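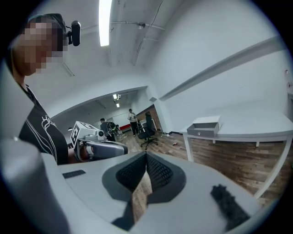

Speaker notes. Old rooms and how to light them
Ronja Forsberg, 12 Sep 2021

Slide 1. Title

Good afternoon, thank you for coming on a Sunday. I speak slowly today, and if I speak too fast please raise your hand. My name is Ronja, I work with lighting and small repairs for the Plivberg house. Kenneth Mackay will help me with the questions at the end, he knows the electrical rules much better than me.

(Wait until the door is closed.)

Slide 2. Look up

Ask the people to look at the ceiling for a moment. Don't say anything.

Then: most of us come into a room and look at the floor and the chairs. A room with an arched ceiling is different. The light goes up, it meets the curve, and it comes down again softer. When the ceiling is white this works very well. When it was painted brown or dark green, as people liked before, the same lamp gives you maybe a cave.

Go back to the opening picture. White arched ceiling, one long fluorescent tube, a white pipe that goes across. Then the wide archway, and the second room behind it with its own two lights. I want to talk about these things in this order: tube, pipe, cable, archway.

Slide 3. The tube

A long tube is not beautiful, I agree. But it follows the long direction of the vault and it gives light to both sides. Many owners want to take it away first thing and put small spots. I ask them to wait for one winter. With spots on a curved ceiling you get bright circles and dark places between them, and the curve looks dirty even when it is clean.

If you keep the tube: clean it two times in a year, change the starter when it blinks, and choose a warmer color next time you buy. Write the color number on a piece of tape inside the cupboard. I forgot this in the Ntuli hall and we had one yellow tube and one blue tube for 7 months. It looked terrible.

Slide 4. The pipe

Here somebody always asks, can we hide it? Moataz Benkirane asked me the same when we started. My answer is, paint it the same white as the ceiling and leave it. A box around a pipe under a vault makes a straight line with hard shadow, and the eye goes directly there. Also you must open the box when there is a leak.

Remember to say: first find out what is in the pipe! Heating pipe needs another paint than a pipe for cables.

Slide 5. Cables

A thin dark cable on a white ceiling is seen from every place in the room. It is the cheapest thing to improve. White cable, white clips, one clip for each 25 centimeters, and go along the edge where the ceiling meets the wall. If the cable must hang in a curve, then let it be only short.

Story about Kjell Sjöberg and the ladder, if there is time. If not, skip it.

Slide 6. The archway

An archway is a kind of picture frame. What you see through it depends on the light in the second room. When the second room is darker, people stop before the arch and stay in the first room. When it has the same light or a little more, they walk through. We tried this at Plivberg on an open day: in the morning the back lights were off, and in the afternoon on. After lunch we had to carry more chairs to the back.

So please, have a separate switch for each room. This is my most important advice today. If they sleep now, say it again louder.

Slide 7. The wooden floor

Short. Wood gives a warm color back up to the ceiling. If you put a grey carpet, you lose this. Small rugs are okay. For the oil we use Flundora, two thin layers, and the windows open.

Slide 8. What it cost

Tape, clips, white cable and paint for one room: 200 euros, without the work. Xóchitl Nava has the list with the shops, ask her in the break, I don't have it on the slide. The lamps from Ditesik are not in this sum, we had them from before.

Slide 9. Try it at home

Sit in the room in the evening and turn on one lamp at a time. Stay five minutes with each. Write down where you can read a newspaper and where you cannot. Then do the same from the next room, looking in through the door.

Questions. Kenneth comes to the front. Repeat each question in the microphone, last time the people in the back did not hear. Coffee is served after.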